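Print this page
E-mail this article

4. Results: how linen is handled in small guest houses

4.1 Who does the work

In 22 of the houses the owner or a member of the owner's family did the laundry on most days. The remaining 18 paid someone by the hour, usually for the morning only. No house in the study employed a full-time laundry worker. This matters for what follows, as the work was nearly always fitted between other jobs, and several people described leaving a load half folded to answer the door or start breakfast.

All 40 houses washed their own towels and face cloths. Bed sheets were a different matter. In the larger houses in Mandalik, sheets went out to a commercial laundry twice a week and came back pressed and bundled. The Trakach houses did everything on site, partly because the nearest laundry that would take small orders is a long drive away on an unsealed road.

4.2 Sorting and storage

We had expected sorting to follow colour, as most of the household advice literature recommends. It did so in only a minority of houses. Sorting by room was more common, particularly where towels of different ages were in use and the owner wanted each room to keep a matched set. One owner kept her oldest towels for the rooms nearest the garden, where guests were more likely to come in with muddy feet.

Storage was tight almost everywhere. The usual arrangement was a hall cupboard with three or four shelves, shared with spare blankets and cleaning supplies. Shelf depth had a strong effect on how towels were folded. Where shelves were shallow, people folded in thirds lengthwise and then in half. Where shelves were deep they folded in half and half again, and put up with a bulkier stack. Only two owners had ever changed the shelves to suit the towels. Everyone else changed the fold.

4.3 Time spent

Lilian Lema kept the time diaries for the Mandalik houses and Gadisa Assefa those for Trakach. Each house filled in a diary for 25 days in May. We asked for start and finish times for washing, hanging, folding and putting away, and left a blank column for remarks. The remarks column turned out to be the most useful part of the diary.

Folding took longer than owners thought. At the first interview, most described it as a job of a few minutes. The diaries gave a median of 40 minutes a day, spread over two or more sittings. Hanging out was estimated much more accurately, perhaps because it is done in one go and at the same hour each morning. Putting away was often not recorded at all, and we have left it out of the comparison.

Interruptions account for part of the gap. A second cause was refolding. Entries such as "did the blue ones again" and "stack fell, started over" appear in the diaries of more than half the houses. Refolding was heaviest in houses where two people shared the work and had learned different folds. In one Trakach house a mother and daughter each refolded the other's towels for the length of the study, and neither wrote down that the other was doing it.

4.4 Squaring up before the fold

Where folding was done on a table, people tended to straighten the cloth by its short ends first and deal with creases afterward. Where it was done standing, against the body, the long edge came first. The table method was slower per towel but led to less refolding (Figure 3).
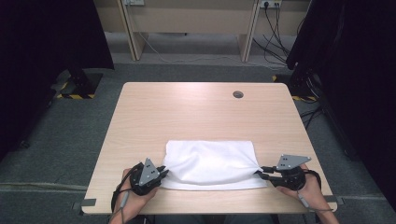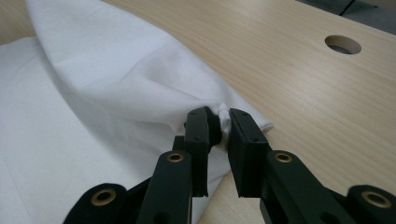

Figure 3. White cloth on a light wooden tabletop.

The difference was clearest with older towels. Repeated washing shrinks the woven border at each end more than the body of the towel, so the sides bow outward and the corners no longer meet. People who worked standing often blamed themselves for a crooked fold when the towel itself was out of square. Those who worked at a table noticed the bowing and allowed for it, generally by tucking the sides in a little past the centre line.

Bath mats were not folded this way in any of the houses. They were rolled, or hung over a rail and left there until needed.

4.5 Replacement

Owners replaced towels when the edges frayed or when the white had gone grey. Thinness was mentioned less often than we expected. Discarded towels were rarely thrown out: they became floor cloths or dog towels, and in one case lagging for an outdoor pipe. Houses that bought the Sinaga hotel range reported keeping towels longer than those that bought Curnix, but the Sinaga houses also had fewer guests, and we draw no conclusion from the difference.

Purchase records were kept in only a handful of houses. For the rest we relied on memory, and the replacement figures should be read with that in mind — particularly for face cloths, which go missing with guests and are seldom counted.

Comments (3)

Bereket Kumsa
Useful section. Did the houses that line dry have more trouble with bowed sides than the ones with a dryer? We only line dry and ours are terrible for it.

Albertina Caldeira
Bereket, drying method was in the first interview but not in the diaries, so we can't match it to the refolding entries. I would like to know as well.

Tsehay Teshome
I fold standing up and always have. Tried the table on the weekend with my oldest set and the corners were nowhere near each other. New towels it is.

Contact the authors | Copyright remains with the authors | Back to top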